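Die zweite Begehung

Die Lagune von Drodby liegt 510 m südlich der gleichnamigen Siedlung, getrennt vom Meer durch einen Strandwall aus Grobsand und Kies. Im Kataster wird sie unter dem Namen Urken geführt, auf älteren Karten als Mridha. Welche Bezeichnung die ursprüngliche ist, ließ sich nicht klären. Ich verwende Urken, weil das Formular der Behörde nur fünf Buchstaben im Kürzelfeld zulässt.

Der Auftrag lautete: Wasserfläche, Uferlinie, Vegetation, Zustand des Durchlasses. Für kleine Küstengewässer sind dafür 2 Begehungen vorgesehen, eine im April bei hohem Wasserstand und eine am Ende des Sommers. Die erste hatte mein Vorgänger durchgeführt. Sein Protokoll war vollständig, die Handschrift klein und gleichmäßig. Unter »Bemerkungen« stand: Pegel liest sich nachts anders.

Solche Einträge sind nicht auswertbar. Ich strich ihn in der Abschrift und ließ ihn im Original stehen.

Die zweite Begehung fand am 2018-09-16 statt. Der Zugang erfolgt über einen Pfad, der an der Pumpstation Mateo beginnt und nach etwa 70 Schritten im Röhricht endet. Von dort geht man im Wasser. Der Grund ist fest, solange man sich am östlichen Rand hält. Ich trug Wathosen und führte Messlatte, Leitfähigkeitssonde und das Protokollbuch mit. Die Uferlinie nahm ich im Uhrzeigersinn auf. Schilf, Salzbinse, ein schmaler Saum Queller. Am Durchlass lag Treibholz, das den Abfluss nicht behinderte.

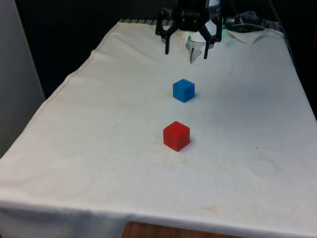
Der Pegel von Urken besteht aus einer emaillierten Latte an einem Eichenpfahl, der Nullpunkt ist auf den Durchlass bezogen. Bei Sonnenuntergang las ich denselben Wert ab wie mittags. Danach wurde der Wind schwach, und die Wasserfläche verlor die Richtung. Sie lag da wie ein weißes Tuch, das jemand über einen Tisch gebreitet hat, mit weichen Falten und am Rand herabhängend, obwohl es dort keinen Rand gab, nur den Strandwall. Ich notierte die Uhrzeit. Dann schaltete ich die Stirnlampe ein und las noch einmal ab. Die Latte zeigte zwei Zentimeter weniger.

Ich prüfte den Durchlass. Kein Abfluss. Ich prüfte den Pfahl. Er stand lotrecht und ließ sich nicht bewegen. Die Sonde gab eine Leitfähigkeit aus, die dem Tageswert entsprach. Verdunstung scheidet in der Größenordnung aus, Versickerung durch den Kies ebenfalls, der Wall ist an der Basis verlehmt.

Ich blieb. Das ist in der Arbeitsanweisung nicht vorgesehen, aber auch nicht untersagt. Den Rucksack hängte ich an den Pfahl, die Karte im Maßstab 1 : 1000 legte ich darüber. Jede Stunde eine Ablesung. Das Wasser sank bis kurz nach zwei und stieg danach wieder, ohne Strömung und ohne Geräusch. Ein Reiher stand am Westufer und zog in dieser Zeit erst das eine, dann das andere Bein an. Bei Tagesanbruch stimmte der Wert auf den Millimeter mit dem vom Vortag überein.

Die Ablesungen trug ich in die Tabelle ein, alle, auch die nächtlichen. Für die Spalte »Ursache« sieht das Formular vier Kennziffern vor: Tide, Wind, Entnahme, Sonstiges. Ich ließ sie leer und ging zurück zur Pumpstation.

Im Büro holte ich das Original des ersten Protokolls aus der Mappe. Neben der Bemerkung meines Vorgängers war am Rand eine Zahlenreihe mit Bleistift vermerkt, die ich beim Abschreiben für eine Nebenrechnung gehalten hatte. Es waren Stundenwerte. Sie wichen von meinen nicht ab.

Ich nahm die Abschrift und setzte den Satz wieder ein.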